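Thread: Robots on the packing benches, how is it going at your place?
14 replies | 3 shares

lumi_bucur wrote:
We're six months into having arms on the sampling benches at Hagedorn, and I thought I'd write down how it feels now that the fuss has died down a bit. I used to set out bottles by hand all shift, and my wrists told me so every evening! Now I look after two benches, and most of my day goes to teaching positions, swapping finger pads and sorting out whatever got dropped. I do like it. I miss the chatting, though. We used to stand elbow to elbow, and now my nearest neighbor is clear across the room.

oldbench50 wrote:
Glad your wrists are happy, and I mean that kindly, but you left out the part where fewer people get called in for the late shift. At Betel we went through the same thing. They told us no jobs would go, and then they just stopped replacing anyone who left.

lumi_bucur wrote:
That's fair, and it has happened here too, a little. I only meant that the work left over is easier on the body.

D. Wegener wrote:
I train new folks at Brirus, and I'd disagree with you both (sorry!). It isn't easier, it's a different kind of tired. You're watching all day long. Clear bottles are what our people ask me about most, so I'll put up my bench notes, in case they save somebody an afternoon.

1. Stand one bottle up by itself, cap on, and bring the fingers in low and nearly closed before you teach the grip. Look at where the tips sit against the label, and go slowly.

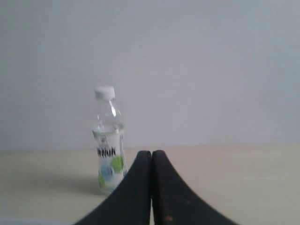
2. Open the fingers, line them up on the label and save the position. Let the new person press the button, even if you could do it faster yourself.

Comments (2)

ivik_fan: Thank you Dörte, printing this for our break room.

oldbench50: Good notes. I still want my late shift back.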